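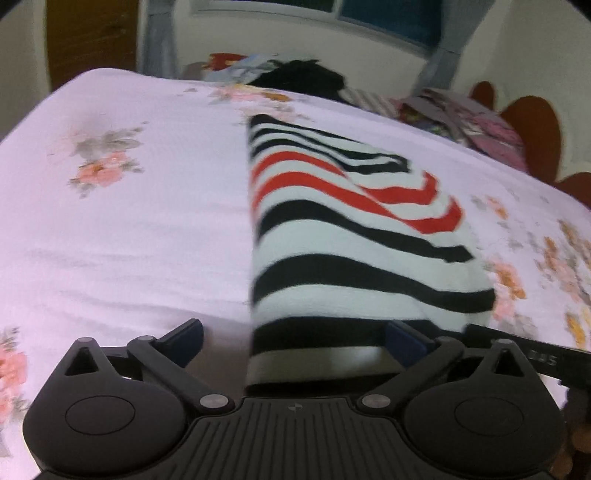
The Night Line

My first winter in Drusodholm I worked on the night line. The line belonged to the clinic in Rodton Street, and women called it when the clinic was closed. Some had been there that day and wanted to know if the bleeding was normal. Some had an appointment and wished to cancel it, or to hear that they could cancel it. A few only breathed, and then I had to wait.

I was a trained nurse in my own country, but my papers were not yet accepted, and the telephone was the work I could get. They gave me a binder with 80 pages. For every question there was an answer, and under the answer in smaller letters there was a second answer, for the case that the woman was not satisfied with the first.

Nilmini Weerakoon had the desk opposite me. She was older than I, and she had learned the language properly, with the songs and the swearing. She did not open her binder. It was under the short leg of her desk.

"You read very nicely," she told me after my first week. I was pleased, and I said thank you. Only on the bus home did I understand that she did not mean it as praise.

In November the manager, Mr. Czerwiński, came to us with a new page. He was a polite man who always knocked, although the door stood open. The page was for women who said they had changed their minds. Until then we had told them that their appointment was now removed, and that they could call us again at any time. The new page had three questions to ask first, and after the third question it said: Offer to keep the appointment as a reserve.

"It is a service," he said. "They are upset in the night, and in the morning they are sorry that the place is gone. Then they wait two weeks more. You know yourself what two weeks more can mean."

I knew it. I had heard such women also.

"And if she says no?" asked Nilmini.

"Then you ask once again, in a friendly way."

Nilmini took the page, read it on both sides and gave it back to him. He laid it on the corner of her desk, and there it stayed.

The woman from Lelta called some nights later. Lelta is on the other side of the water, and the ferry does not go at night, so I remember that I thought, she cannot come here even if she wants. Her voice was young but not very young. She said she had a place for the next morning and she did not want it anymore.

I found the page and I asked the first question, which was if she felt safe where she was. She said yes. I asked the second one, if somebody was telling her what to do.

"Yes," she said. "You."

I did not find this in the binder. I looked across, and Nilmini was on a call of her own, with her hand over her eyes, saying mm, mm.

"I am sorry," I said. "I have to ask one more."

"Are you reading it?"

"Yes."

"I can hear it. Can you stop reading for a minute?"

I closed the binder. I do not want to make this bigger than it was, it was a binder with a blue back and I closed it. Then I had nothing to say. In my own language I would have had many things. I asked her what she could see from her window, because it was the only sentence that came to me complete and with correct grammar. She told me the harbor light, and the roof of the fish hall, and a man who was walking a dog in his pajamas. The man was in the pajamas, she said, not the dog. We laughed. After this she talked for a long time, and I will not write down what she said. I removed the appointment. On the form there was a box, Reserve offered, and I left it open.

Perhaps I should say that I was not against the clinic. I am still not sure what I am. My mother had a firm opinion and my sister had another one, and they did not eat at the same table for 21 years. I had come to Drusodholm partly so that I would not have to choose a table.

Mr. Czerwiński asked me about the box. He had all my forms with him, in order. He was not angry. He asked if the page was hard to understand, and whether it would help me if it was made in simpler words.

"The words are simple," I said.

"Then I don't see the difficulty."

"She had said no already when she called. It was the reason why she called."

He looked at the form for a while. I believe he was a man who did want the women to be all right, and who had put this wish into a page because he did not know where else a manager can put it. He said that he would note it as a misunderstanding. I said that it was none. He noted it anyway, and then he told me that my contract was until the spring, and that in the spring they would see.

When he was gone, Nilmini made tea in the two cups that still had handles.

"Will you write to somebody?" she asked.

"To whom?"

"There are people who would like such a letter. There are people who would like it too much. They will put you on a stage with a flower on your jacket, and you will tell it in a big hall every month until you don't remember how it was." She blew on her tea. "And there are the other ones, who will say you never worked here."

"And you? You have been here longer."

"I answer the telephone," she said. "When they want a thing removed I remove it. When they want to come I tell them which bus."

I have written the letter now, many years after that winter. It is four pages long and has no hall in it. I wanted to send it to her first, so that she could correct the language, but the address I had was an old one, and the envelope came back to me with a stamp across her name. So the mistakes are mine.

In the spring they saw, and I was not kept. By then my papers had come and I went to work on the children's ward at Lelta, over the water. I rented a room near the harbor. From my window there was the light, and if I leaned out, a part of the fish hall roof. I looked for the man with the dog in the first weeks. Every woman at the bakery who was big under her coat, I listened to how she asked for her bread.

One of them said "Yes, you," to the baker's girl, who had pointed at herself to ask if it was her turn to serve. I stood behind with my money in my hand. She took her bread and held the door for me with her foot, and I said thank you, and she looked at me a little longer than one looks at a stranger. Then the bus came, and she had to run for it.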